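Irnbridge shared shop, arm cell sign-off, second pass
Checked by Ermanno Guerra, Monday. All of this is in the simulator. Pollock wants it passed before the real arm gets power. I'm not sold.

1. Wrist view, block close up. PASS, barely. The block hides the right edge of the pegboard; the two mugs are still in view. If the planner relies on this view alone, I'd worry.
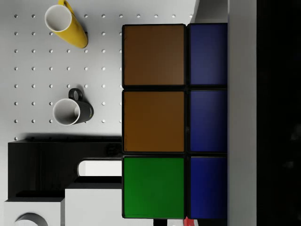

Zoi Alexiou: The planner takes the overhead view too, so I'd call that a full pass. You marked it down last time for the same thing.

And I'd mark it down again. Show me a log where the overhead view saved it.

2. Finger contact on flat parts. OPEN. Upper pad is on the slab, lower fingertip shows a strip of daylight. The Forus script still reports "grasp ok".

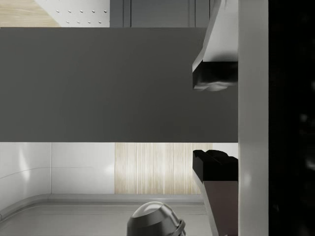

The log has 1,378 grasps and 273 of them carry a contact warning that gets thrown away. I want that warning to stop the run. Slowing down doesn't count.

3. Stop button, simulated. PASS. 100 presses, 100 stops. Says nothing about the real button – retest after wiring.

4. Clearance to open drawer. OPEN. Rornau's sheet says 101 mm minimum. Measured from where, it doesn't say.
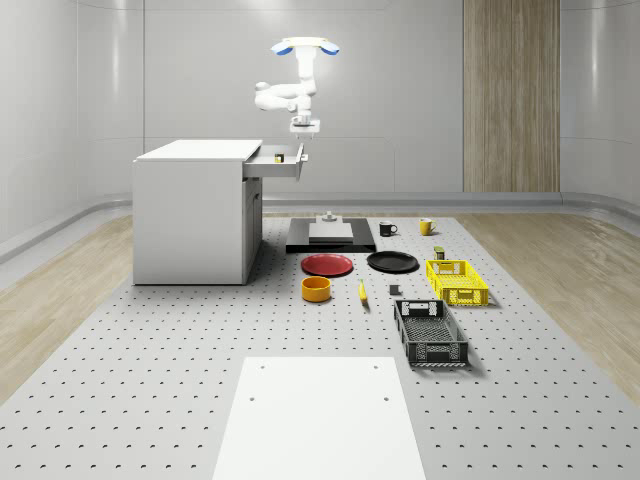

Item 4: arm over the table, drawer open.

5. Loose items on table. FAIL. Too many for a first powered run. Cube and drawer only, please.

Not signed.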